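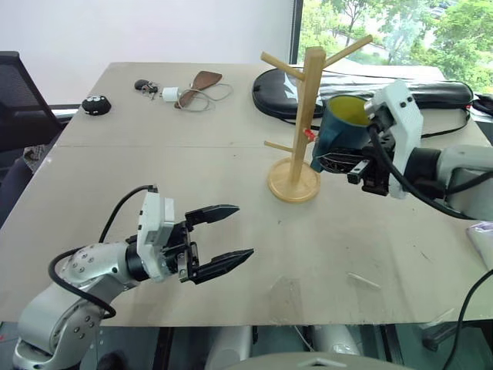
July, notebook, morning session, started 9:20

Task for this week is still the mug tree. The arm must take a mug, bring it to the stand and hang it by the handle on a peg. Yesterday evening I changed the approach angle in the Vekovik planner, so today I wanted to see if the change helps or only moves the problem to another place.

Setup. Both arms powered, only the right one is carrying. The left one stays open and waits on its side of the stand. I want later to use it for holding the post, but the code for this is not merged. We have 102 recorded runs by hand control in the folder from last month and the present model is trained on all of them. Before that it was trained on the 40 oldest ones and it was clearly worse, mostly at the last few centimeters.

The teal mug is the one I use for everything now. The inside is yellow-green and the depth camera likes it, I do not know why. With the white mugs from the kitchen it loses the rim when the sun comes through the window.

What I saw today:

The pick is good. I put the mug in different places and it was picked each time, also when I turned the handle to the back. I think we can stop to work on picking for this object.

The transport is good but slow. Casado asked in their last mail if the speed can be doubled. In free air, yes. Close to the stand, no, I do not want it.

The hanging is bad. The gripper comes next to the post with the mug a little tilted, and this part looks correct. After that the handle must go over the tip of the peg, and the finger is lying across the front of the mug, low, so the wrist camera sees mostly finger and mug wall. The peg is hidden exactly when it is needed. Two times the handle pushed on the peg and the whole tree turned on its base. One time it hung correctly and I was happy, then I repeated with the same start and it missed.

The stand is also not straight. The post leans a little and the model in the simulator is perfectly vertical. I measured the pegs again and wrote the new values in the config, but I did not regenerate the mesh. To do.

Change tried at 11:00: grip the mug higher, near the rim. Better view of the peg, but the mug swings in the fingers when it touches. Went back to the low grip.

About the question from the Grornine visit, if this is ready for a kitchen. My answer for the notebook: no. A person hangs a mug without looking, while speaking with somebody. Our arm needs a known mug, a known stand and one of us near the stop button. Wiping a table, moving a box from one shelf to another, yes, I would trust it for an afternoon. Hanging something on a thin peg is mostly touch, and we have very little touch. The textured fingers give friction, they do not give a signal.

There is also the price. Casado wrote 2,000 as the limit for one full arm in a home product, and our force sensor from Ekix costs 2,000 alone. So either the contact is estimated from the motor currents or the product does not have it. I would like to try the currents first. The data is already logged, it only needs somebody to look at it.

Smaller notes:

The cable of the right arm sweeps out below the link when the wrist turns. It did not catch on anything today, but I do not like it close to the mug. Shorter loop, or a clip on the bracket.

Please keep the middle of the table free during runs. Keys, chargers and bags can stay at the back, the planner does not know about them and will not go around.

Next, in this order: regenerate the stand mesh, plot the motor currents for the two runs where the tree turned, then try the left arm on the post if the merge is done. If the tree cannot move, maybe half of the problem goes away — I want to see it before I believe it.

Stopped 12:45, arms parked.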